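Bon, les petits pains vapeur. Je vous en parle depuis le mois de décembre sans jamais donner la recette, et j'ai reçu assez de messages pour comprendre que je n'y couperais pas !

Je m'y suis mise quand on a emménagé à Pusbridge, où la boulangerie la plus proche ferme à 14 heures (oui, 14 heures, je m'en plains encore). Au début c'était une catastrophe : des pains jaunes, fripés, avec un goût de levure à faire fuir ma belle-mère. J'avais la main lourde sur l'eau et je laissais lever la pâte jusqu'à ce qu'elle déborde du saladier.

Maintenant je mets 115 grammes de lait tiède, de la farine Mockus (la plus fine, celle du paquet bleu), un peu de sucre, une pincée de sel – et je pétris à la main pendant que j'écoute la radio. Environ 2 heures de repos en hiver, beaucoup moins l'été. Ensuite je façonne, je laisse encore reposer le temps d'un thé, et hop, à la vapeur, à feu doux. Ma sœur les fourre à la confiture de prune, moi je les préfère nature avec du beurre salé, et on se dispute là-dessus à chaque Noël.

Il paraît qu'ils se congèlent très bien. Chez nous ils n'ont jamais tenu jusqu'au congélateur, alors je vous laisse essayer !
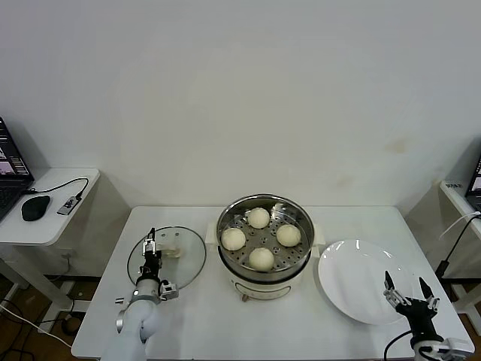
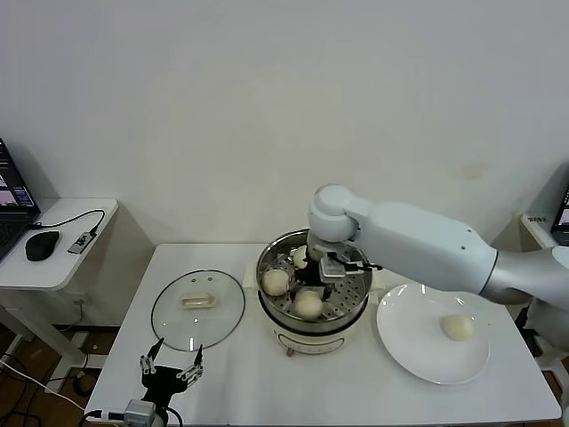
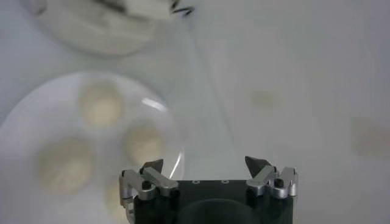 Mandla Nkosi
Merci pour la recette ! Chez moi ils retombent toujours dès que j'ouvre, alors j'attends cinq minutes après avoir coupé le feu et c'est déjà mieux. Tu mets de la levure fraîche ou sèche ? Avec la sèche je trouve qu'il faut un repos plus long.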